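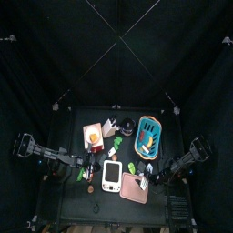
How to Set Up a Play Kitchen on a Small Table

A play kitchen doesn't need a big wooden unit with an oven door and a sink. A square table and a handful of pieces will do, and the whole thing can go back on a shelf before dinner. These steps are for a table that a child can reach across.

What you need

A square table, low enough for the child
One flat box to use as a counter
A plate and a few pieces of play food
A toy knife block and a kettle
A cutting board and a small grater
A plastic basket with slotted sides

A dark tabletop works well with play food. White and yellow pieces show up on it and get picked up again instead of being swept onto the floor. If your table is pale, lay a dark cloth over it and clip the cloth down at the corners.

Step 1. Place the counter

Put the box toward the far side of the table. This raises the plate a little and leaves the front clear for work. A shoebox is fine. Ours is cream with a red panel at one end, and it holds a plate with a square of yellow food on it without wobbling. If yours slides, put a bit of shelf liner under it.

Step 2. Group the tall things

The knife block and the kettle go next to each other, to the right of the counter. Tall pieces in front get knocked over by sleeves. The block we use tips at an angle with the black handles pointing up, so leave a hand's width above it for pulling the knives out.

Step 3. Set the basket

The basket goes on the far right. Ours is turquoise with an orange rim, from a Fotard beach set that lost its shovel two summers ago. Keep three or four things in it at most. A basket packed to the top gets tipped out every time.

Step 4. Leave the middle for cooking

Vegetables, the cutting board and the grater belong where both hands can get to them. Set out one leafy green to start — more than that and the board disappears. The grater can rest over a corner of the board when it isn't in use. Toy graters vary a lot. Run your thumb over the holes before you hand one over, and file down any rough edge.

Step 5. Try it from the child's side

Kneel down and reach for each piece. Anything you have to stretch for should come forward. Left-handed children may want the basket and the counter swapped.

Putting it away

Food goes in the basket first, then the plate and the grater go inside the box. The kettle and the knife block sit on top. We keep the lot on one closet shelf.

Wipe the plastic pieces with warm soapy water once a week and let them dry on a towel. Don't soak anything made of wood.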